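Table mat

A table mat is a flat piece of material that is put on a table or a counter to protect the surface under it. It can cover the place of one person, in which case it is usually called a place mat, or it can cover nearly the whole table. Mats are made of cloth, straw, cork, felt, rubber, leather or plastic. They differ from a tablecloth in that they do not hang over the edge.

Name

The word "mat" came into English from Latin and first meant a floor covering of woven rushes. Its use for the table is much younger. In shops the names are not fixed. A "table pad" is often a thick layer that lies under a tablecloth, a "desk mat" is meant for writing, and a "counter mat" is meant for the kitchen. The same article may be sold under all of these names.

History

Small mats of straw and reed have been used under dishes in many countries, mostly in places where these plants grew near the house. In Europe the large cloth was for a long time the normal cover of a dining table, and a bare table was considered a sign of a poor house or of a working room. When polished tables came into fashion, the owners wanted the wood to be seen, and smaller covers became usual.

Mats that cover the full table became common after soft plastics could be produced in wide rolls. The Sutcliffe works, a small factory that made floor coverings, started to cut its leftover rolls for kitchen tables and sold them under the name Kukel. The first Kukel mats came in only 2 colors, brown and green, and the brown one sold much better. Catrin Probert, who wrote a short history of the works, explains this by the taste of the buyers, who wished the mat to look like wood from far away. The green mats are today found mainly in card clubs.

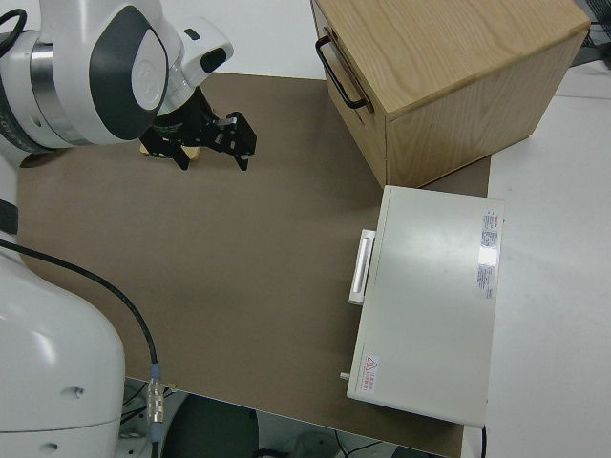 The production of Kukel mats was later moved to the firm Prirnance, which changed the back side from smooth to ribbed. Old mats with the smooth back slide easily and many were thrown away for this reason. Prirnance kept the name until the rolls were replaced by mats cut to fixed sizes.

Materials

Cloth mats are light and can be washed, but they give little protection against heat. Linen and cotton are the most usual. Some have a second layer of cotton inside, and these are better under warm plates.

Straw, reed and rush mats let air pass through and dry well. They break at the folds and should be stored flat. Crumbs fall into the weave, and they are best shaken out outdoors.

Cork takes heat well and does not slide. It stains easily from oil and wine. Thin cork is often glued on the back of a harder board, and the printed side is then turned up.

Felt is used where noise is a problem. It was common in boarding houses and in schools, where many plates are put down at the same time. Wool felt can lose its shape in hot water.

Plastic and rubber mats are wiped clean with a cloth. They are the most usual kind for a full table. Cheap ones may smell when they are new, and some become soft under a hot pan. A trivet should be put between the pan and the mat.

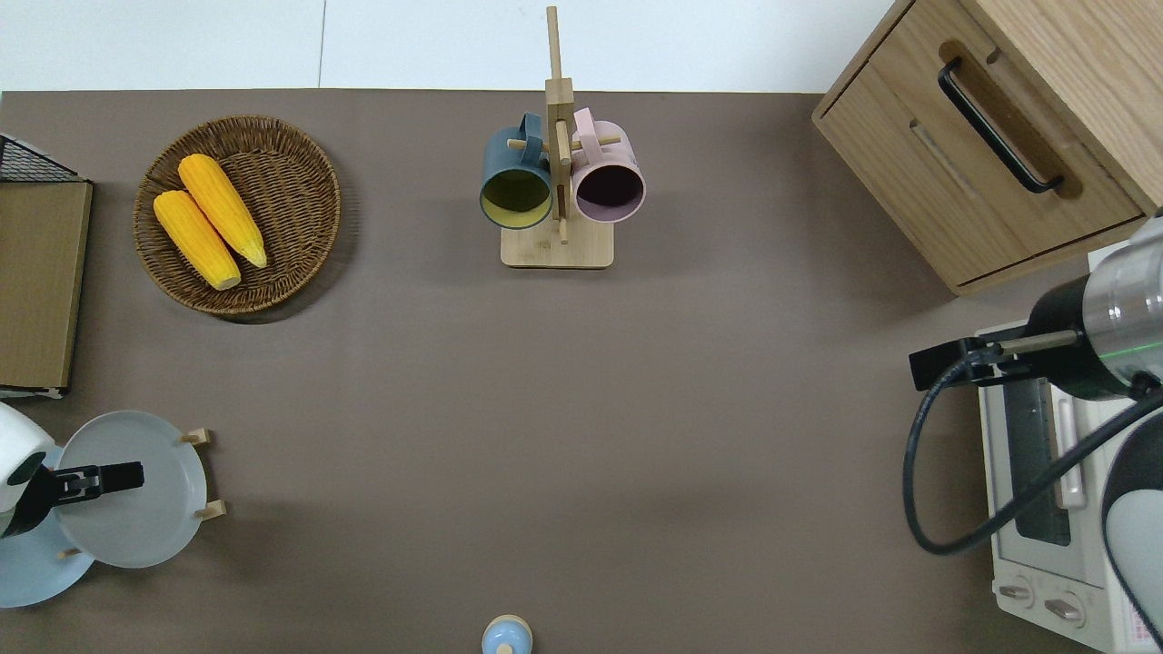 Corn in a woven wicker basket on a taupe tabletop.

Sizes and thickness

There is no common standard. Mats for one person are cut so that a dinner plate and the cutlery fit on them together. Mats for the full table are either cut to order or bought slightly smaller than the table, so that a border of the tabletop stays free on each side. The second way is cheaper, and the free border also makes it easier to lift the mat for cleaning.

Most full mats are 2 or 3 millimeters thick. Thinner ones form waves at the corners. Thicker ones lie flat by their own weight but are difficult to roll, and the edge can be felt under the arm. The longest Kukel roll on the price list measured 600 centimeters and was meant for canteens.

Color

Brown, gray and the shades between them are chosen for daily use, as they show few stains. White plates and colored plates both stand out well on them. Dark mats show dust and flour. Strong patterns hide crumbs, but small objects are harder to find on them, and Dilwyn Voyle advised against patterns in his handbook for school kitchens.
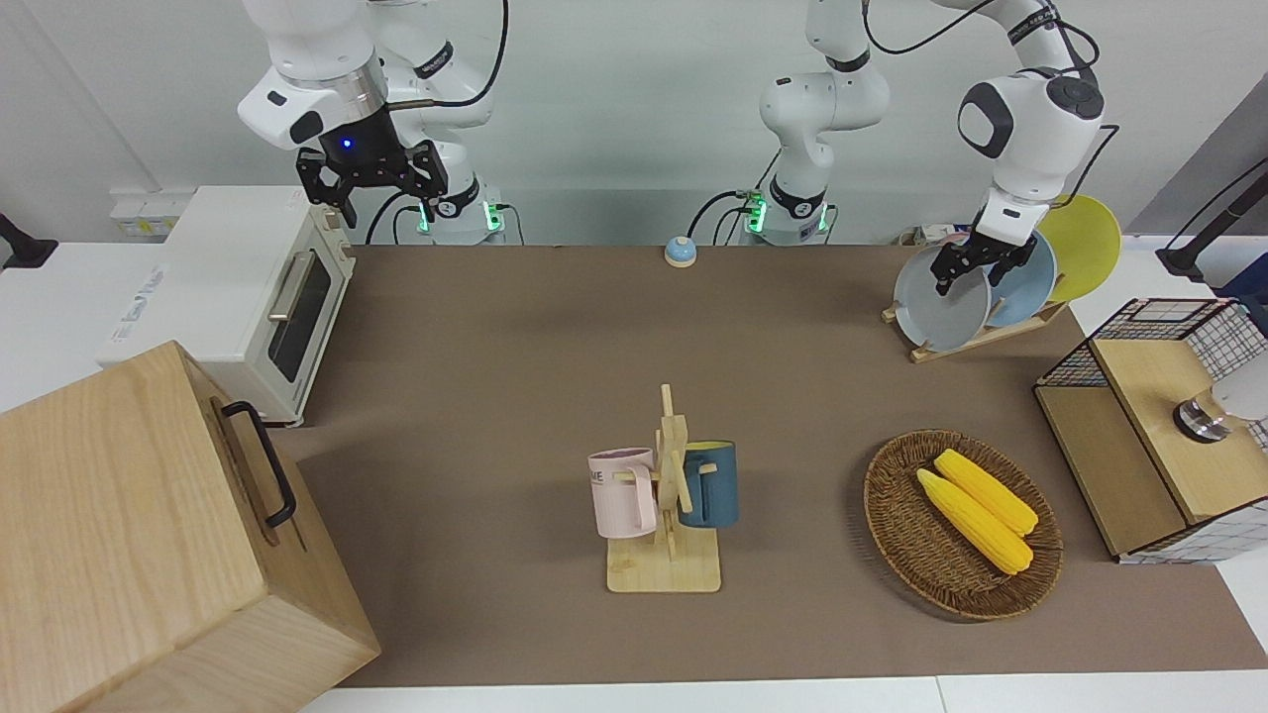 Brown mat on a white work surface, with a toaster oven and a wooden dish rack.

Use in the kitchen

In kitchens the mat is placed under objects that could scratch the surface, such as racks, bread boxes and small ovens. Heavy objects leave marks in soft plastic if they stay for months in one place. They should be moved a little from time to time. Under a small oven the instructions of the maker should be followed, because not all mats are suitable there.

Care

New mats that were sent in a roll should be laid upside down for one night, with books on the corners. Warm water with a little dish soap is enough for most plastic mats. Bleach makes brown mats pale. Ink should be removed at once, and old ink usually cannot be removed at all.

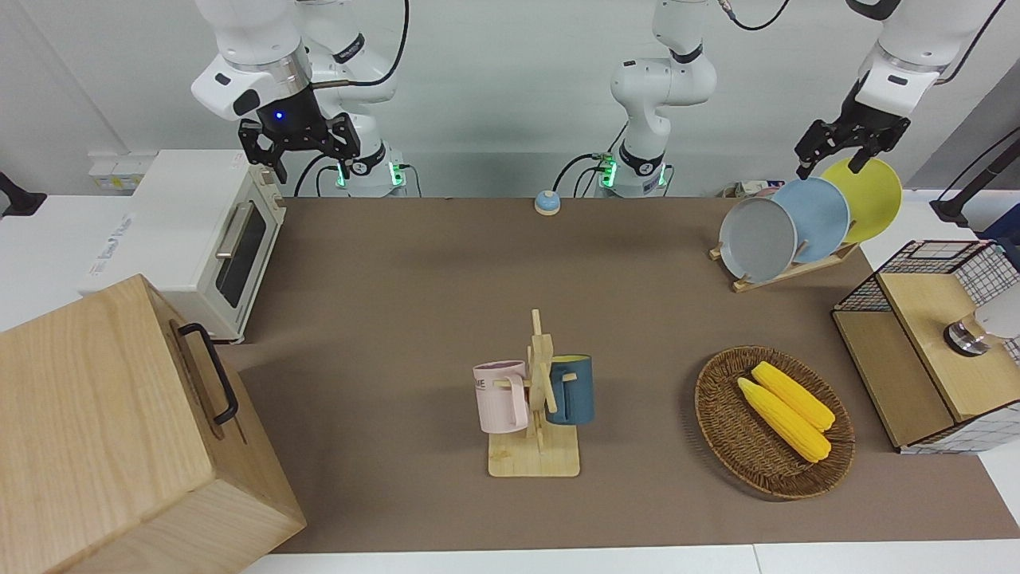 Article by Carys Yorath
Last revised 1 September 2024

Collecting

Old mats have little value in money, but there are some collectors. Printed cork mats with views of towns are the most wanted, above all in complete sets with the box. The Bornudance collection, put together by Ye-ji Choo, contains mainly mats from railway dining cars and is shown every October. Plastic mats are rarely collected. They become hard and yellow with age, and a roll that was stored in an attic can crack when it is opened.

See also

Coaster
Oilcloth
Tablecloth
Trivet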